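How to Clean and Care for a White Marble Surface

White marble is one of my favorite things to have in a house. It's bright, it stays cool under pastry dough, and it makes an ordinary Tuesday-night sandwich look like a treat! People get nervous about it, though, and most of the questions I receive are from readers who have just moved in with a marble counter and are afraid to put a glass down. Please don't be. The routine is easy once you've done it a couple of times.

What you need

Two soft cotton cloths
A spray bottle
Mild dish soap with no citrus in it
Baking soda
Plastic wrap and painter's tape (for stains only)

Everyday cleaning

Take everything off the part you're going to clean. Wipe up the crumbs with a dry cloth first, because grit dragged around under a wet cloth will dull the polish. Mix a small squirt of dish soap into a bottle of warm water, spray lightly, and wipe in long, overlapping strokes. Go over it again with a cloth rinsed in plain water, then dry it right away. The drying is what gives you that lovely even glow – skip it and you'll see streaks as soon as the sun comes in.

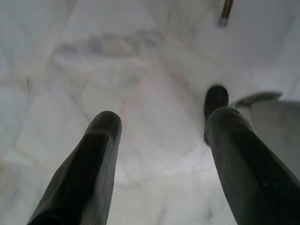

Never use vinegar, lemon juice or a bathroom descaler. Acid eats into the polish and leaves a flat, cloudy mark called an etch, and no amount of soap will bring it back. I did this to my own counter in May with half a grapefruit, so I speak from experience.

Getting a stain out

Coffee, tea and oil can often be drawn out with a paste. Stir baking soda and water together until it's as thick as sour cream, spread it over the stain a little past the edges, cover with plastic wrap and tape it down. Leave it for 23 hours or so if you're impatient like me, longer if the stain is old. Take off the wrap, let the paste dry completely, then lift it with a plastic scraper and rinse. Old oil stains may want a second round.

Sealing

Put a few drops of water on the stone and wait 30 minutes. If it leaves a dark spot, it's time to seal. Margit Söderlund, who taught me all this, does hers in the evening so it can sit untouched overnight. Wipe the sealer on thinly, follow the waiting time on the bottle, and buff off every bit of the extra. Try it on a hidden corner first if the brand is new to you, and have fun with the buffing – it's the best part!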